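Cutting mat warped after being left in the car, can it be flattened?

Posted in Sewing & Crafts — 3 replies

Akua Agbenyega
13 October 2026

Hi all. Left my big green cutting mat in the back of the car over a hot weekend, rolled up (I know). Now it has a hump across one end and a wave along the long side. Rotary cutter skips right over the low spots, so I get those little uncut threads every few inches. Drives me nuts when I'm cutting binding.

It's a Plovis, the self healing kind, had it since April. Not a cheap one. Tried so far:

stack of cookbooks on it, 2 days, no change
rolling it the other way, maybe made it worse
hair dryer from underneath, chickened out when it started to smell

I have 11 quilt blocks left to trim for a swap and would rather not buy another mat right now. Has anyone gotten one truly flat again? And is an iron safe or is that how people ruin them? Mixed advice everywhere I look.

Also my apartment has exactly one table, which is the kitchen table, so whatever I do has to come off at dinner time or go on the floor.

Nirnance
Heat did it, heat can undo it, but slow. Don't iron it. People say low setting with a towel and sure, sometimes, but I lost a good mat that way. Grid lines went off by a hair and after that I couldn't trust any measurement. You don't notice till your blocks won't line up.

What worked for me — warm water in the bathtub. Warm like a bath, not boiling. Lay the mat in, let it go soft, takes a while. If the tub's too narrow don't fold it to fit, do one half and then the other. Then lift it out with both hands flat under it, don't let it hang from a corner. Onto a hard floor, towel over, then a board bigger than the mat, then weight on the board. Cookbooks straight on the mat only press where the books are. Leave it overnight, longer if you can stand to. Tile floor is best, carpet is useless for this.

Mine had a hump nearly as bad as yours sounds and came out flat enough to cut on. Not perfect at one corner. I just dont cut in that corner.

Sun works too if you've got a driveway and a sheet of glass, but you have to keep checking it and I forget things.

As for the one table problem, I'm the same, mine stays down all day and dinner just has to work around it.

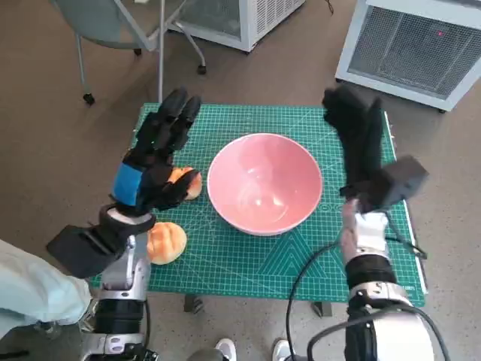

Almont says no to the bathtub, by the way, and told me so at length last time this came up: water gets in between the layers if the mat has old deep cuts, and then it bubbles. Fair enough. If yours is cut up badly, use the sun instead.

Midtbø
just buy a new one. i had one warp and spent more time on it than it was worth. 700 threads on this site about fixing mats and half of them end with a new mat. store it flat under the bed, never in the car

Akua Agbenyega
Thanks both. Mine only has light cuts so I'm going to try the tub tonight. There's an old closet door in the hallway I can use for the board, and a case of canned tomatos for weight. Will trim the rest of the blocks on the good end in the meantime. If it bubbles I'll come back and say so.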